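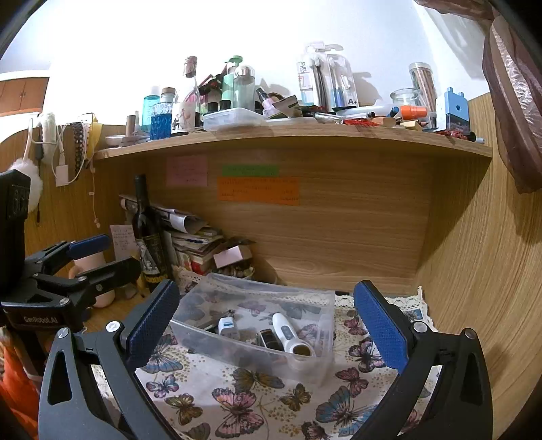 Desk and shelf safety check, Hladun study cubicles
Checked 1/6/24. Next check due in April.

1. Small electricals stored together
OK, with a comment. Keeping the plug adapter in the clear box is a lovely habit, and I wish more of us did it! Do give the bottom of the box a good sort through, though, as small dark things pile up down there and a loose battery could easily hide among them.

2. Tablecloth
OK. The butterflies cheered me up no end. Please see that the lace edging stays well back from any charger or lamp you bring in.

3. Open drinks and bottles
Needs attention. The wine bottle is near the papers, and I'd be happier with it on the floor or back in the kitchen. The pink mug is fine so long as it lives away from the adapter.

4. Overhead shelf
Needs attention. It's very full, and there is glass up there, including the tall bottle and the blue one with liquid in it. Heavier things toward the wall, please, and perhaps a few of the toiletries could move to the washroom cabinet.

5. Paper and notes
OK. Sticky notes on the back panel are allowed. The stack of magazines could stand to lose a few, and I'd take the little pink box off the top.

6. Extension cords
Not checked this time. Gudetti strips only, 45 inches or shorter.

Items 3 and 4 to be looked at again.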